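Workshop notes: Kirko gets new fingers

Monday, February 5, 2024

Readers of the last newsletter will recall that Kirko, the smaller of our two arms, had developed an opinion about picking things up. It would close on a part, lift it a hand's width, think better of it and let the left side sag. We blamed the part. Then we blamed the program. Then we blamed the building, which dates from 1918 and is used to it.

The trouble was the fingers. One pad had worn to a slope, and the rail under it was full of the fine grey paste you get when grease meets cardboard dust. The Kelteo manual wants the rails cleaned every 2000 cycles. We had been cleaning them every time somebody felt guilty, so call it twice a year.

The job itself is not hard. Park the arm, lock it out, hang your tag on the switch and bleed the air before you put a hand anywhere near the jaws. Six screws hold the finger mounts, and all of them look the same until you try to put the short ones back in the long holes. Lay them out on a rag in the order they came off. Wipe the rails with a dry cloth first, then a barely damp one, and go easy on the new grease. A smear is plenty. The last person to service it used enough to ice a cake, and most of that cake ended up on the parts.

New fingers go on loose. Close the jaws gently by hand until the tips meet square, snug the screws, open and close again, and only then tighten up for good. If you tighten first and check second, you will be doing it all over, as we did, on the Friday, with the kettle already on.

After that comes the bit everyone wants to skip, teaching the arm where its fingertips are. The replacements are a touch longer than the old set, so every height in the old program is now wrong by enough to matter. We change the tool length in the Lombardi simulator before we let the real arm anywhere near a real table.

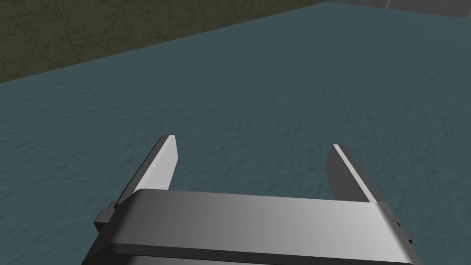
Run the open and close at crawl speed and keep a finger over the stop button. Check the tool length against the figure written inside the cabinet door, in pen, and not the one in pencil, which belongs to the old set and which we really should rub out. When the heights look right, go to the floor and do it all again with the actual arm, a block of foam and low expectations.

Kirko is now nearly back to full speed and has dropped nothing worth mentioning. Wino, the bigger arm in the next bay, has begun making a faint clicking noise on the way down. Its own rails are booked for June, so please stop telling us about it. Spare pads are in the second drawer, under the good calipers. Please put the good calipers back.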